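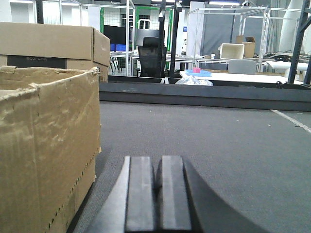 Throwing out a cardboard box feels like tempting fate, according to Marleny Espinoza, who has kept every one of hers in case something needs to go back. Prorcombe would like to help her, gently.

The moving supplies shop opens its first Box Return Month in July. Customers may bring in old cartons, folded or not, torn tops and all. Sound ones get new tape and go back on the shelf at 80 cents each. The frayed ones are flattened and sent for pulp, with thanks for their service.

A trial in spring took in 42 boxes, two of them packed inside a third.

"People apologize for the creases," said shop manager Eckhard Lenz. "It's a box — it went through the mail."

Limit of three boxes per visit. Please check inside first. The shop is still holding a set of curtain rings and would be glad to see them go home.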